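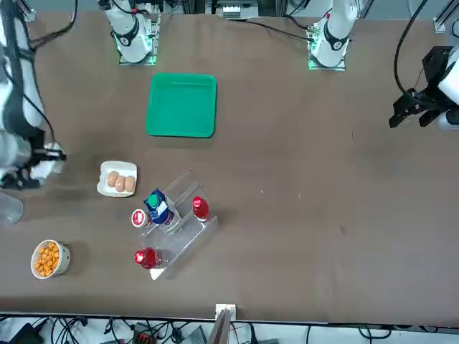
Subject: Re: [tabletops] Cupping in a wide top after refinishing one face
List: Tabletops and Case Furniture, repair and finishing

On Jan 25, 2026, a list member wrote:

> I have a dining table on the bench with a solid top, edge-glued from
> boards of mixed width. It was flat when it came in, or flat enough that
> a straightedge across the middle showed no light. I stripped the upper
> face, sanded, and put on 4 coats of Bruretti hard oil with a light rub
> between each. The underside I left alone. It has an old thin varnish on
> it, or the remains of one, and the owner did not want to pay for work
> that would never be seen.
>
> The top now has a hollow along its length. The edges are up and the
> middle is down. It was in the unheated shop from October and then went
> into the house, where there is underfloor heating. I have it back now.
>
> Questions. Should I oil the underside to match and wait? Is it worth
> wetting the upper face and clamping? The frame has screws straight up
> through the rails into the top, in plain round holes. Would slotting
> them make any difference at this stage? I would sooner not rip it down
> and reglue.

I'll take the points out of order, as the screws matter more than the oil.

Screws in plain round holes through the rails hold the top at fixed points across the grain. When the top dries in a heated room it tries to get narrower and the screws stop it. Something has to give. Either a glue line opens, or a board splits, or the screws crush their way sideways in the rail, or the top bends between the fixings. You have bending, which is the cheapest of the four to put right. If the top had been free to move you might still have had some cupping, but you would be able to pull it down with buttons or slotted plates and it would stay down.

So slot the holes. Do it before anything else and do it whatever you decide about the finish. The slots run across the grain of the top. On the end rails that means along the rail. On the long side rails it means across the thickness of the rail, where there is often not enough wood, and there I would drop the screws altogether and use wooden buttons in a groove. Leave a gap between the shoulder of each button and the inside face of the rail. In a dry house in January the top is at its narrowest or close to it, so put most of the gap on the side that lets it grow. If there is a fixed line, make it the centre of the end rails, so that the two long edges move by the same amount.

Washers under the heads, and do not drive them hard. A slot with a screw wound down into it as tight as it will go behaves like a round hole. Rub a bit of candle on the washer.

On the finish. The usual advice is that both faces must have the same number of coats. I think this is repeated more firmly than the evidence supports, and the archive has had this argument before. What matters is how fast moisture gets in or out of each face, and oil finishes, even hard oils with resin in them, slow it rather little. Four coats of a hard oil on one side against bare wood on the other makes some difference. Four coats of film varnish on one side against bare wood makes a large one. An old varnish on the underside complicates it, as a sound film there may be slower than your new oil above. In that case the upper face dries first when the table goes into a heated room, shrinks first, and you get edges up and middle down. That matches what you describe.

It also means that oiling the underside could do nothing useful. Oil will not go through a sound varnish and will sit on it in sticky patches. Test first. Put a drop of water on the underside in several places and leave it for a few minutes. If it beads and wipes off clean, the varnish is still working. If it darkens the wood, the varnish has gone and you can treat the face as bare. On old tops you commonly get both results within a hand's width of each other.

If it is still working over most of the area, I would take it off. A card scraper is quicker than stripper on a thin old film and does not wet the wood. Then one or two coats of the same oil, and stop. There is no reason to rub it out to the standard of the top.

On wetting and clamping: please don't, at least at first. Wetting the hollow face will flatten the top while you watch, and it is very satisfying, and then it dries and goes back. It can also go back worse. Wood that is swollen while it is held from swelling gets crushed slightly, and when it dries it ends up smaller than it began. Do that to the face that is already the short one and you have made the short face shorter. It also raises the grain under a new finish, and the oil may go cloudy.

What I would do is take the top off its frame and stand it on stickers, hollow face down, in a room with the same conditions as the one it will live in. Air must reach both faces equally. Do not lay it flat on a bench or on a concrete floor. Turn it end for end every few days so that you are not reading a draught as a change in the wood. Measure the hollow at the same marked lines each time with the same straightedge and a set of feeler gauges, and write it down. People who judge this by eye see what they hope for.

Give it a few weeks. If the two faces were simply out of step, most of the hollow will go by itself. What is left after the readings stop changing is the real figure, and you can decide from there.

For comparison, I had a top of similar make through here last winter, from a table with a Van Wyk label on the underside of one rail. It had the same fault in the same direction, and the same round holes. I weighed the top when it came off the frame and again when it had settled, and it had picked up 209 grams. Most of that went in during the first part of the wait. The hollow was still going down after the weight had nearly stopped changing, so weight on its own is a poor guide to when you are finished. The remaining hollow was 2 mm at the worst line. I slotted the end rails, fitted buttons on the sides, and it pulled flat with light pressure. I have not had it back, for whatever that is worth, and it has not been through a summer yet.

Underfloor heating needs a separate word. The floor is warmer than the air above it, so the underside of a table sits in slightly warmer air than the top, and if the owner keeps a cloth on it the difference grows. The effect on a table at normal height is small, but it acts in one direction all winter. It would tend to dry the underside first and send the edges down, opposite to your case, so I don't think it caused this one. The general dryness of the room is a better suspect. Ask the owner for a humidity reading before you return it. The cheap dial meters are bad. I use an Alach digital one and check it against a salt jar once a year. It reads 4 points high and always has, and I have it written on the back.

Two smaller matters.

If any of the boards is much wider than its neighbours, check whether the hollow is one smooth curve or a series of flats with a bend in one board. Use a short straightedge, board by board. One wide flat-sawn board can do most of the bending while the others stay as they were. Look at the end grain. If the heart side faces up on the wide one, it will tend to round upwards as it dries, and if the heart side is down it will hollow. If you find a single bad board and the hollow does not settle, you may yet have to rip at that one glue line on each side. That is a good deal less work than ripping the whole top.

Do not cut relief kerfs in the underside. This is suggested on the list every winter. It takes out stiffness, opens fresh end grain to the air, and leaves a row of weak lines under a surface that people lean on. I have repaired more than one top that failed along the kerfs.

On glue, should it come to that: either hide glue or a plain white PVA will do. The Skullmont polyurethane that was mentioned in the autumn thread foams out of the joint and the squeeze-out is tedious to scrape off an oiled surface. The bond itself seems fine.

Could you post the board widths and the direction of the end grain for each, working across from one edge? Also whether the frame itself is out of wind. If the rails have taken a twist, a flat top screwed down to them will follow, and everything I have written so far deals with the wrong part of the table.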